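Drustov Skisness: pinza de mano para recoger demostraciones

La Skisness es una pinza portátil con cámara integrada que Drustov vende para grabar demostraciones de manipulación sin mover un brazo robótico. La hemos usado durante agosto en el proyecto Filtcombe, dedicado a la recogida de objetos a ras de suelo. El conjunto de datos final tiene 1.515 episodios válidos, de un objetivo de 2.000.

Montaje y calibración

El cuerpo llega ensamblado y los dedos se atornillan aparte. La calibración de apertura pide abrir y cerrar del todo tres veces, y conviene repetirla al cambiar de operador. El manual omite el par de apriete de los dedos – lo fijamos por tanteo y no se han aflojado.

Los dedos son de plástico moldeado, verde muy oscuro, con cara interior plana. Con la pinza abierta, la cámara ve las dos puntas y deja libre el centro, de modo que la apertura se puede estimar también a partir de la imagen. Sobre baldosa clara y mate el contraste es muy bueno. La contrapartida es la sombra difusa que se proyecta en el suelo junto al dedo derecho y que conviene incluir en los datos con iluminaciones distintas.

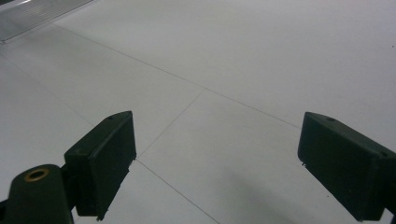 Grabación

Cada episodio se inicia y se cierra con el gatillo lateral. La batería permite grabar hasta 677 minutos con la pantalla apagada, según nuestro registro. El peso se nota en sesiones largas a baja altura, sobre todo en la muñeca.

El seguimiento de posición es la parte más débil. En suelos uniformes hay pocos puntos de referencia, apenas las juntas, y la trayectoria deriva si el operador se acerca demasiado. La mayoría de los episodios descartados lo fueron por este motivo. Un recorrido inicial lento por la sala reduce el problema.

Software

La exportación se hace con Guthrie, el programa incluido. Sincroniza vídeo, pose y apertura sin ajustes manuales, pero carga las sesiones enteras en memoria y se cierra al pasar de 2.000 episodios. Hay que dividir los lotes a mano.

Valoración

Recomendable para tareas de mesa y de suelo con textura. Para superficies lisas, añadir marcadores visuales – la versión actual los admite, aunque no vienen en la caja.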